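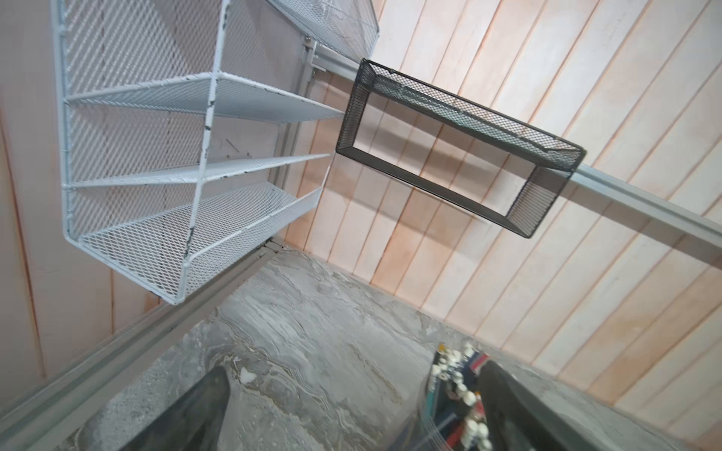 Rejilla blanca con varios niveles y la pintura saltada en la varilla.

Hindness: anuncios de muebles de segunda mano en español

Hola. Si has llegado hasta aquí es que te interesa cómo escribe la gente cuando quiere quitarse un mueble de encima, y con eso ya me caes bien. Hindness es una colección de 2.814 anuncios de estanterías, baldas, cestos, zapateros y organizadores varios, con el texto tal cual lo escribió quien vendía (faltas incluidas, mayúsculas furiosas incluidas) y unas cuantas anotaciones mías encima.

Empecé porque buscaba un zapatero y acabé leyendo anuncios hasta las dos de la mañana. Me fascinó que para el mismo trasto hubiera tantas palabras: estante, repisa, balda, anaquel, "mueblecito de rejas", "cosa de metal para el baño". La primera recopilación la hice a mano en una hoja de cálculo bastante fea, y en noviembre la pasé por fin a un formato decente.

De dónde salen los textos

Casi todo viene de Jumix, un tablón de compraventa entre vecinos que me dio permiso por escrito para reutilizar los anuncios caducados. El resto, 331 textos, viene de Presport, que en principio es para material deportivo pero donde la gente cuelga también las baldas del garaje, las cestas para balones y lo que haga falta. No he mezclado las dos fuentes sin avisar: la columna "origen" te dice cuál es cuál.

Las fotos de los anuncios no forman parte de la colección. Me las pide bastante gente y la respuesta sigue siendo que no, el permiso cubre solo el texto.

Qué hay en cada fila

id: un número sin más significado, no lo uses para ordenar por antigüedad.
texto: el anuncio completo, sin corregir.
origen: jumix o presport.
nombre_objeto: la palabra que usa el vendedor para el mueble, copiada literalmente.
material_dicho: el material según el anuncio. Si pone "hierro forjado", yo pongo "hierro forjado", aunque me huela raro.
estado_dicho: lo mismo con el estado.
etiqueta_estado: mi interpretación, con nueve valores posibles, desde "sin estrenar" hasta "para piezas".
notas: mis comentarios, a veces útiles y a veces solo desahogos.

Sobre la etiqueta de estado

Esta columna es la que más guerra me ha dado, así que me extiendo un poco. El vocabulario del desgaste es elástico a más no poder. "Algún roce" lo mismo es una rayita que media pata pelada, "con solera" puede ser cualquier cosa, y "se le ha ido un poco el blanco" me parece precioso pero a ver dónde lo metes. Para los muebles metálicos distingo entre pintura saltada, óxido y deformación, porque muchos vendedores lo hacen también. Si el anuncio solo dice "usado", la etiqueta es "usado" y punto — no adivino.

Hạnh Vương reetiquetó por su cuenta 394 anuncios sin ver mis etiquetas. Donde no coincidíamos lo hablamos por correo, y en los casos que siguieron sin acuerdo he dejado las dos opiniones en "notas". Ella es bastante más estricta que yo con "como nuevo", y creo que tiene razón (¡un zapatero al que le falta una puerta no está como nuevo, por mucho que lo diga el dueño!).

El lío de las rejillas

Un apartado propio para los muebles de malla, que son mi debilidad. Aparecen como rejilla, malla, alambre, "tipo jaula", "de cuadraditos" y hasta "modelo nevera". Cuando el anuncio habla de algo colgado en la pared suele cambiar el nombre: lo que de pie era estantería, colgado se vuelve organizador. También hay gente que detalla la sujeción con mucho cariño, con sus tacos, sus ganchos o sus bridas, y otra que escribe "se cuelga fácil" y se queda tan ancha.
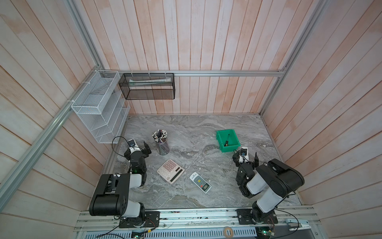

Cosas que conviene saber antes de usarlo

Hay mucha balda y poco armario, porque me cansé antes de llegar a los armarios. El español de España pesa demasiado, y lo poco que hay de América está sin separar por países. Los precios los he quitado y los nombres, teléfonos y direcciones también. Si se me ha escapado alguno, escríbeme y lo borro.

Para limpiar los textos usé Hou, un script mío que quita espacios dobles y emojis repetidos. Está en la carpeta "herramientas", con comentarios de cuando tenía sueño.

Licencia y contacto

Puedes usarlo para investigar, dar clase o curiosear, citando la colección por su nombre. Para venderlo, no. Las correcciones me llegan mejor si indicas el id de la fila y la etiqueta que pondrías tú.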